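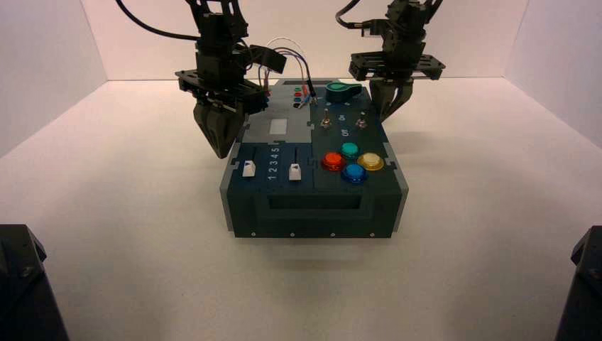
Can a two-arm cell take over end-of-line control checks yet?

Asked in Shop Floor Automation, February
Tags: bimanual, functional test, operator panels, labor

We build small operator consoles for packaging equipment. Every unit gets a functional check before it ships: each slider is moved through its marked positions, each toggle is thrown both ways, the rotary knob is turned through its detents, and every push button is pressed and held. A person does this at a bench while a logger records what the console reports. A practiced tester needs 70 seconds for one console, including picking it up, plugging in the harness and putting it in the pass or fail rack.

Volume is 2000 units a month in the busy part of the year and much less otherwise. The work is dull and the error rate climbs toward the end of a shift. The usual error is a skipped control. The logger catches most of those, but then the unit has to go around again.

Management has seen videos of two-arm setups with multi-fingered hands operating switches and wants to know whether we should buy one. I have been asked to write the recommendation. Our integrator, Wevness, quoted a conventional fixture with pneumatic plungers some time ago, and it was rejected because we run 6 console variants and the fixture would need a different top plate for each.

Specific questions:

Is a general-purpose hand reliable enough on small controls to replace a person at this task?

Which controls cause trouble? My guess is the toggles, but I have no data.

Can one setup cover all the variants without reprogramming each time?

Budget is not fixed. Floor space is one bench.

Posted by Kayode Obi

3 answers

Answer 1 (accepted)

I ran an evaluation close to this one at Darstead over most of a winter. Ours was a two-arm bench unit, hands with several fingers each, consoles with sliders, toggles, a knob and arcade-style buttons. My summary is that it does the pressing and sliding well, the toggles acceptably, the knob poorly, and the harness not at all.

By control type:

Push buttons. Solved. A dome button with a ring around it is a large target with a vertical approach, and the travel is short. Close the fingers together, come down on the center, stop on force. Do not use position alone as the stop condition. Button height varies with how far the nut was tightened, and a fixed depth will miss some buttons and overload others. We set a force limit and let the logger confirm the press.

If the buttons are set in a diamond, check the clearance of the unused fingers. Our first hand pressed the lower button with its knuckle while going for the upper one. The logger recorded two presses and we spent a day looking for an electrical short.

Sliders. Good, with one condition. Pushing the cap from the side works if the fingertip sits low on it. If the tip rides up, it slips over the top and the cap stays where it was. We got better results from pushing with a closed fingertip than from pinching. Pinching sounds more secure, but any lateral misalignment is then transferred to the slider stem. Over a few hundred units you will see bent stems. Intermediate positions are harder than end stops. To hit position 3 of 5 you need feedback from the console, because the arm cannot feel a slider that has no detent. Close the loop on the reported value and it becomes easy.

Toggle switches. Your guess is partly right. Throwing a single toggle is simple. Two toggles side by side are a different case, as the fingertip has to fit in the gap. Approach from outside the pair and sweep along the throw axis only. Metal bat levers are smooth and the tip can slide off sideways. Rubber fingertips help until they wear. Plan on replacing them as a consumable.

Rotary knob. This was the worst one. Turning a pointer knob requires a grip on both sides of the pointer and rotation about an axis that matches the shaft. If the wrist is off axis, the side load makes the detent feel stiff and the hand either stalls or skips a position. We eventually stopped rotating with the wrist and instead pushed the end of the pointer with one finger along an arc. It looks crude, and it was more repeatable than any grasp we tried.

Harness. Forget it for now. Small multi-pin connectors on flexible wires are still a person's job. The wires do not come to rest in the same place twice, the latch is hidden by the fingers, and a half-seated connector passes the vision check. We had an operator load and connect the consoles, and the machine did only the controls.

That last point decides your business case. If a person has to load, connect, disconnect and rack each unit, you have automated the middle of the cycle and kept both ends. Our operator time per unit went from a little over a minute to a bit under half a minute, and the machine was slower than the person at the part it took over. The gain came from letting one operator serve two cells.

On variants: a learned policy trained on demonstrations moved to a new layout better than scripted motions did, but each new layout still needed its own demonstrations and its own acceptance run. A console with the same parts in different places took half a day. A console with a new type of slider took most of a week. Nothing we had worked on an unseen layout at a rate you could ship on.

My recommendation was to keep the people, fix the skipped-control problem in the logger software, and look again next year. The software change was a prompt that refuses to advance until each control has been seen in every state. It removed nearly all the repeat tests.

Posted by Olumide Eze

Comment: The logger lockout is something we could do this month. Did operators object to it? (Kayode Obi)

Comment: For the first few shifts. The early version made them go in a fixed order, left to right. We changed it to accept any order and the complaints stopped. (Olumide Eze)

Comment: What did you use to hold the console? Ours are light, and I would expect them to walk across the bench under a sideways push. (Kayode Obi)

Comment: They do walk. Start with a plain nest, two dowels and a toggle clamp. Clamp on the enclosure sides and keep the clamp arm below the top face, otherwise it sits exactly where the hand needs to pass. Also leave room at the back for the wires. Ours were pinched twice before we cut a relief in the nest. (Olumide Eze)

Answer 2

Don't use hands for this. You are paying for dexterity you don't need. A small Cartesian gantry with one compliant probe will press, push and throw everything you listed except the knob. For the knob, add a second tool with a slotted rubber cup on a motor. The variant problem goes away because the control positions are just a table of coordinates. Six variants is six tables and a barcode.

We have one of these from Fustik. It cost much less than any two-arm system we were quoted and it fits on one bench. Cycle time is worse than a person and nobody cares because it runs through lunch, fed from a short conveyor.

Posted by benchrat

Comment: Agree in principle. How does it deal with the harness? (Olumide Eze)

Comment: It doesn't. We redesigned the back of the product so the test contacts are pads and the nest has pogo pins. If your connectors come out of the top, that won't carry over directly. (benchrat)

Comment: Ours come out of the top rear, so the probe would have to route around them. I will ask whether a pad footprint can go on the next board revision. (Kayode Obi)

Comment: Watch the wires with a gantry also. The Z carriage is wider than people expect. (benchrat)

Answer 3

Robots can do this easily now. There was one at the Olatunji open day flipping switches and pushing buttons and it didn't miss any the whole time I was standing there. I would just buy it. In a couple of years they will be folding the laundry too.

Posted by tmk_panel

Comment: How long were you standing there, and was anyone resetting the console between runs? At 2000 units a month, a miss rate that is invisible in ten minutes is a full rework shelf. (benchrat)

Comment: Maybe ten minutes. There was a guy next to it, I didn't watch what he was doing. (tmk_panel)

Update from the asker

I accepted the first answer and used parts of the second. The recommendation that went up was: logger lockout now, test pads on the next board revision, gantry quote once the pads are confirmed. The two-arm option is listed as deferred, with three conditions for reopening it: connector insertion without an operator, an acceptance run on all our variants, and fingertip life stated in cycles by the vendor. Wevness has been asked for the gantry quote and has not replied yet.

The lockout went in first. I don't have enough shifts on it for a number.

Kayode Obi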